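Re: [bimanual] Action chunk length and two-arm handover
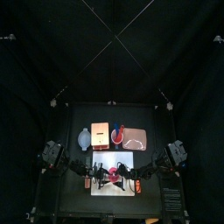
Dallow cell, both grippers at the pink tape roll.

On Saturday, July 15, 2023, Fiona Nisbet wrote:
> Did you try shorter chunks on the tape task? With ours
> the second arm closes too early.

Dear Fiona,

Yes, we tried. We trained 2 policies on the same 2858 demonstrations, and only the chunk length is different. With the short chunks the arms wait for each other better, but the motion is less smooth — you see it mostly in the wrist.

I did 600 rollouts per policy, with 5 seeds. The table is in the Neves folder. I still must check the rows where the roll started near the edge of the white board.

Best regards,
Stullitz group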